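4.2 Placing the Kukstead desk

1. Push the long edge against the wall. The desk has no opinion about which wall.
2. Feed cables through the cutout in the top – never over the front edge, where knees live.
3. Get the power adapter up off the floor before anyone rolls a chair over it.
4. Set the chair last.

Note: Plants may stay. Watering them is outside the scope of this manual.

Caution: Two people to lift. One person and optimism will void the warranty. 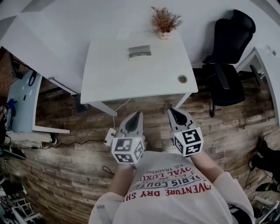
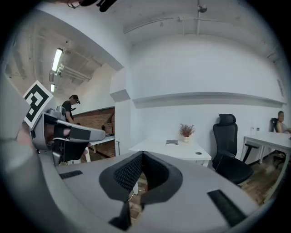

Fig. 11. White desks along the walls, adapter still on the floor (first picture).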